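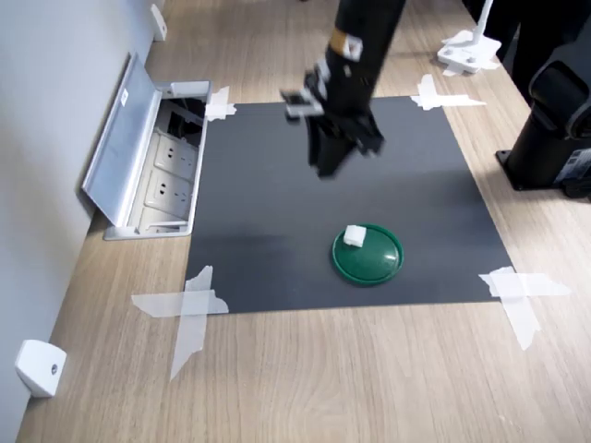
I moved my work table into the back room in December and it has taken me until now to stop shifting things about on it. A few people asked what I ended up doing with the surface, so I am writing it down while I remember.

The table has a light wood-grain top. I like the look of it, but it marks easily, and on my old one I had a ring from a mug and a long scratch from a pair of scissors within a month. This time I wanted something over it from the start. Rochelle Yazzie had a dark grey mat rolled up behind her door and said I could have it if I collected it. It smelled of her garage for a few days. I left it by the open window with books on the corners and that did the job.

Fixing it down was the part I got wrong first. I tried double-sided pads underneath, which lifted whenever I leaned on one side. Then I tried nothing at all and the mat crept towards me all afternoon. Now it is taped at the corners, with strips crossed over each other where I could manage it. The tape is not neat. I tear it by hand and the ends come out ragged, and one corner is more of a crumple than a cross. It holds, though, and I can wipe over the whole thing without anything sliding.

If you want to do the same, my notes are short:

Wipe the table and let it dry fully before you tape.
Press the mat flat from the middle outwards.
Do opposite corners first, then the other two.
Leave any sockets clear. Mine has an outlet box set in near the far left corner, and the first time round I had the tape too close to it.

The mat cost me nothing and the tape was 5 pounds from Arumugam, the hardware shop by the station. There is plenty left on the roll.

The other thing that has stayed on the table is a green plastic lid. It is round and shallow with a raised rim, and the tub it belonged to went missing in the move. I was going to throw it out. Maëlle Desjardins told me to keep it as a tray, and she was right – small things go in it and stay in it. At the moment it has one little white square in it and that is all. I had been using a saucer before, but it was heavier and I kept knocking it with my sleeve.

I did look at proper desk trays. Druvus had one with 5 compartments for 40 pounds, and I know myself well enough to say that all of them would be full of old receipts by spring. The lid only has room for what I need that day.

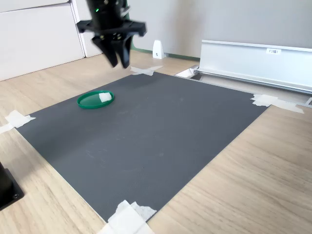 What I still want to change

The mat has picked up some scuffs and a few light smudges across the middle. I have tried warm water and a cloth, and next I will try a drop of washing-up liquid. Jiahui Yuan says a pencil rubber works on hers, so I may try that on a corner.

I would also like a lamp on the left, clamped on if I can find one that fits. The cabinets are staying white. I had thought of painting the doors, but I have 20 other jobs before that one and the hall is first.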